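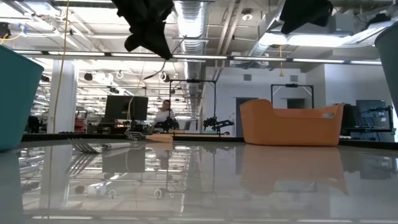

Assunto: Re: [copa-praris] talheres e utensílios da copa

Boa tarde a todos,

Respondo à mensagem de ontem, que copio em parte:

> Alguém sabe onde ficaram os talheres do segundo piso? Na gaveta da sala 223 só encontrei colheres. Faltam também as espátulas que vieram na encomenda da Puva. E o cesto laranja, é para a fruta ou para os utensílios?

Os talheres do segundo piso passaram para o armário da copa, prateleira de baixo. Na gaveta da 223 ficam só as colheres de café.

O cesto laranja é para os utensílios maiores: espátulas, conchas, pinças. Tem uma pega recortada na ponta, por isso dá para o levar inteiro até à mesa e trazer de volta. A fruta continua na taça.

Garfos de cabo branco e espátulas de cabo de madeira não vão à máquina. Lavam-se à mão e secam-se logo com o pano. Os cabos de madeira já estão a perder cor e não queria encomendar outra vez este ano.

Quanto à encomenda da Puva (n.º 2633), chegou incompleta. Vieram 13 peças e falta uma caixa de facas. Já reclamei e prometeram entregar em dezembro, na receção da Civbridge, porque a nossa fecha às cinco. Quem passar por lá pode trazê-la, basta dar o número da encomenda.

Peço ainda que não deixem garfos soltos em cima da mesa no fim do dia. O tampo brilhante risca-se com facilidade e marca tudo. Pano macio e água, sem esfregão.

Dúvidas para a extensão 425.

Cumprimentos,
Gestão da copa, Praris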